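Setting up your first week of reviewing automated drive footage

If you have moved across from dispatch or from the old route-checking desk at Kurnico, most of the job you knew is now done by Foltlow. It takes the footage from the survey cars, tags the signs, lights, kerbs and lanes, and passes on whatever it can't settle. Your work is the part it passes on. You need a Foltlow login, the label guide and 2 monitors.

Step 1. Open your queue and sort by confidence, lowest first. A normal queue for a new reviewer is 22 clips. Claim three to start with and leave the rest unclaimed so others can take them.

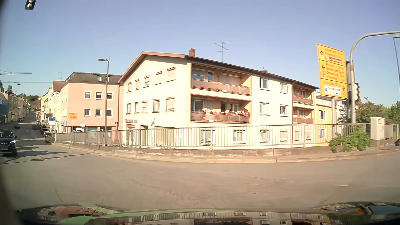 Step 2. Check the text tags. Under the old system you typed every sign in by hand, and Malsha Khan's team did that for years. Now Foltlow fills in its own reading and you accept it, correct it or mark it unreadable. Large direction signs are where it slips. On the yellow one over the climbing plant, "Passau" and "Vilshofen" can be accepted, but the lettering is blurred and the top panel should go in as a partial reading. Don't fill in a place name from a map.

Step 3. Check the lights. Each one needs a state and a facing direction. If the lens can't be seen, choose "side-facing" and leave the state blank.

Step 4. Mark the bonnet area. Reflections of buildings in the paint get tagged as real ones. Draw the exclusion mask once per clip and apply it to every still.

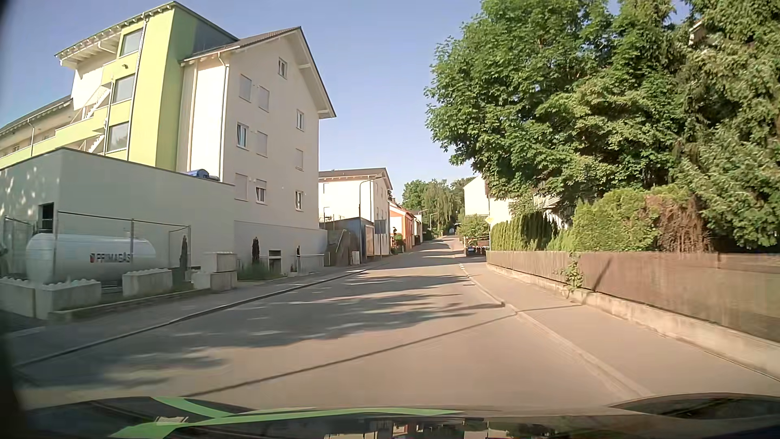
Step 5. Set the road edge. Drag the line to the kerb and ignore shadow lines, then press Save. Code 1118 means somebody else has the clip open. Wait, or message them.

Step 6. Log your hours against Review, not Entry. The Entry code closed in January. Grigore Bălan handles pay queries from anyone whose grade changed with the move.

Disagreements with the label guide go to Evanthia Fragkou with the clip link.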